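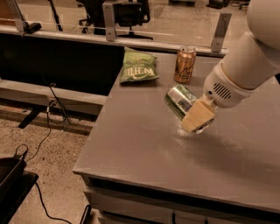
*Crisps and cans on the big grey table*

Re: [small-makers] Going full time, month four

Sorry for slow reply, been packing orders since 6 am. Quick answers inline, will write properly when the Sostedora lot is out the door.

> I've had 31 orders this month and I'm still working evenings at the cafe. When did the rest of you feel safe enough to stop the other job? And do you take wholesale if they want it at half price?

Stopped mine at 28 orders a month, which was too early. Should have had three months rent put by first — I had one. Ate a lot of toast.

Wholesale: depends. Vollent asked me for 1000 cards at half and I said yes before doing the sums. After printing, sleeves and postage to Arnunholm I cleared 752 quid. Sounds fine till you see the hours. Now I do 40% off, minimum order, they pay carriage. Two shops said no, one said yes. Fine by me.

Things I'd do again:

- seperate bank account from day one
- deposit up front on anything custom
- Sakai for the boxes, dearer but they turn up

Things I wouldn't: the February fair. Stall fee, parking, sold nine cards.

> Also does anyone else feel daft calling it a business?

Yes. Still do. Put it on the invoices anyway, people pay faster.

Can send my price sheet if you want it, its a mess but the formulas work. Reply off list so we dont clog everyones inbox.

Back to the tape gun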